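4. Setting up the packing room

Read section 3 (Unpacking the Stirniven shelf unit) before you start. The shelf unit must be built and standing in its final place before any boxes are loaded.

This section covers the layout of a ground-floor room used for sorting and packing small items by hand. It applies to rooms with one packing table and one shelf unit. For two tables, see section 6.

4.1 Before you begin

You will need:
the Stirniven shelf unit, built
storage boxes with lids
labels and a black marker pen
one table
a white cotton tablecloth, larger than the table top on all sides
chairs
a standing fan
a tape measure
a broom and a damp cloth

Sweep the floor first. Dust left under the shelf unit is hard to reach later.

Note: The unit stands 1,160 mm wide. Allow a further 50 mm at each end so that it can be pulled out for cleaning.

4.2 Placing the shelf unit

1. Choose a stretch of floor well back from the door. Under a mezzanine edge is a good position, as it leaves the taller part of the room clear for the table.

2. Check the floor with a spirit level. Turn the feet until all four touch the ground and the unit does not rock.

3. Keep the unit away from the foot of any staircase. A person coming down with a box in their arms cannot see their feet, and needs a clear landing of at least one metre.

4. Do not put the unit in front of a window that has to be opened.

Caution: Two people are needed to move the unit, even when empty. Never drag it by the upper shelf.

4.3 Loading and labelling the boxes

1. Write the labels before filling the boxes. Use one or two words, in capitals: TAPE, CARDS, SMALL BAGS.

2. Stick each label on the short side, in the same spot on every box, and turn that side to face the table.

3. Put heavy boxes on the lower shelf. The upper shelf is for light things such as tissue, ribbon and empty bags.

4. Leave a finger's width between boxes. If they are pushed tight together the lids catch on each other.

5. Do not stack a second layer on top of the upper row.

Note: Luvgate labels peel off cleanly if warmed with a hairdryer. Other makes may leave glue behind. Wipe this away with a little cooking oil on a cloth, then wash with soapy water and let the box dry before relabelling.

4.4 Placing the table

1. Stand the table in front of the shelf unit so that the packer can turn from one to the other. Leave enough space between the two for a person to bend down to the lower shelf.

2. Where the room has a window on one side, set the table so that daylight comes from the side. Light from behind the packer throws a shadow over the work.

3. Turn on all the ceiling lights and look for dark spots on the table top. Shift the table a little if one end is dim.

4. Lay the tablecloth and smooth it from the middle outwards. White is best, as small parts, pins and offcuts show up well against it.

5. The cloth should not hang so low that it touches the floor. Fold the edge under and pin it if it does.

Caution: Do not use hot glue, irons or candles on a table with a cloth. Take the cloth off first and put down a heatproof board.

The finished layout keeps the table, the shelf and the chair within easy reach of one another, with the stairs off to one side.

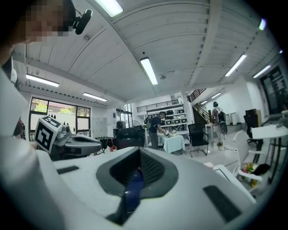
4.5 Chairs and the fan

1. Place one chair at the end of the table, not along the working side. Most packing is done standing, and a chair along the working side is soon in the way.

2. Choose a chair with a mesh back if the room gets warm in summer.

3. Stand the fan to one side of the packer and set it to the lowest speed. Point it at chest height, above the table top. At higher speeds it will lift tissue paper and loose labels.

4. Run the fan's cable along the wall. If it has to cross a walkway, tape it down along its full length.

5. Turn the fan off at the socket at the end of the day.

Caution: Keep the tablecloth, ribbon and string away from the fan guard.

4.6 First packing run

Do a short trial before the room goes into daily use. It is much easier to move things now than when the boxes are full.

1. Bring out one box at a time and set it on the table, lid off, to the left of the packer. Left-handed packers should put it on the right.

2. Lay out the items for one parcel in the order they will go in.

3. Pack the parcel, close it and put it at the far end of the table.

4. Return the box to its place on the shelf before taking the next one.

5. Repeat until you have packed 13 parcels. Make a note of anything you had to stretch for, step around or go back for.

6. Move the boxes you used most to the middle of the shelf, and the ones you did not use to the ends.

Note: Genalyn Padilla, who wrote the first version of this guide for the Zernora stockroom, packed the trial parcels with old newspaper and used the same ones again after every change of layout. This saves opening new stock.

4.7 Daily and seasonal care

At the end of each day, clear the table completely, shake out the cloth and push the chair in. Wipe the shelf fronts once a week.

Wash the cloth at 40 degrees. Iron it while slightly damp and lay it back on the table only when it is dry, as damp cloth will mark cardboard.

Check the shelf bolts once a year. August is a good month for this if your stock is low then. Tighten by hand with the key supplied and stop when the bolt is firm.

A room of this size will handle up to 4,000 parcels a year with one packer. Above that, add a second table and follow section 6.

4.8 If something is not right

The shelf leans to one side: empty it, level the feet again, then tighten the bolts.

Lids will not close: the box is too full, or the lid belongs to the Chatzigeorgiou box, which is slightly narrower. The two kinds look alike. Check the stamp on the underside.

The cloth slides about: put a thin rubber mat between cloth and table, or clip the cloth at the corners.

Labels fade: the shelf is getting direct sun. Hang a blind or go over the letters again with the marker.

Replacement feet and bolts are listed in section 9.

Section last revised 9/12/18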